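**Thread: White table against a white wall – am I going to regret this?**

**selina_riedl** – 8 March 2019

Finally got the desk corner set up in the small room. White top, white wall, only three colored blocks on it yet. The table is a Falline, bought secondhand for 65 from a man who seemed relieved to see it go. I should have asked him why.

My plan is to use it for sewing and the odd bit of paperwork. My sister says it looks like a dentist's. Before I carry the machine and all the boxes upstairs, is anyone living with a plain white top, and how bad does it get? 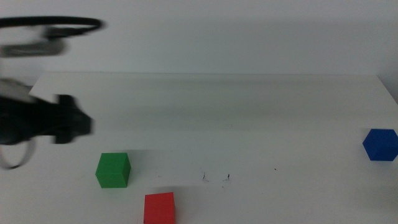 *The new corner, white on white, plus drone.*

The finish is matte, if that makes a difference. I'm tempted to leave the wall bare too.

---

**tumidgate**

I've had a white top for 2 years. You will learn things about your own elbows. Mine has a gray patch where my left arm rests, and it comes back a week after I clean it off.

Matte is the worst for this. Gloss wipes down in one go. Matte holds on to pencil like a grudge.

---

**Damián Gallardo**

Disagree with tumidgate, as is traditional. Gloss shows every fingerprint and you get the lamp shining back in your eyes all evening. For sewing I'd take matte any day. Dark thread on a white surface, you can find it. Pins too. Try finding a pin on walnut.

Leave the wall bare for a month and see what you miss. I put up a pegboard on day one and now it holds one pair of scissors and a calendar from last July.

---

**tumidgate**

> Gloss shows every fingerprint

Only if you touch it, Damián.

---

**kettle_and_string**

Get a cutting mat and stop worrying. The biggest one that fits. I paid 36 for mine and the table under it is as clean as the day it came, although I haven't seen it in so long I'm going from memory.

The wall is what I'd think about. White paint right behind a work table gets a line of scuffs exactly at table height. Pull the table out an inch or hang something there.

---

**selina_riedl**

An inch is fine, but then everything round rolls down the back. I know this from the last table.

@Damián the pin argument has more or less won me over. @tumidgate what do you clean yours with?

---

**tumidgate**

Damp cloth, drop of dish soap, then a dry cloth. Don't use the melamine sponges on matte. I did and now I have a shiny spot next to the gray spot. It's getting to be quite a varied surface.

---

**Stada**

Am I the only one who'd paint the wall? I had the same look in my last place and by winter I couldn't tell where the table stopped. Dull green, one afternoon, problem solved.

---

**Damián Gallardo**

There's a perfectly good line where the table stops, it's in the picture. Stada wants everyone's room green. Check the post history.

---

**Stada**

It's a good green.

---

**selina_riedl**

Okay. Ordering a mat, leaving the wall alone for now, and the table goes out by half an inch as a compromise that will please no one. I have 300 bobbins to bring up before supper, so replies may be slow.

Will look at the green. Only look.

---

**kettle_and_string**

Half an inch is exactly one bobbin wide, just so you know.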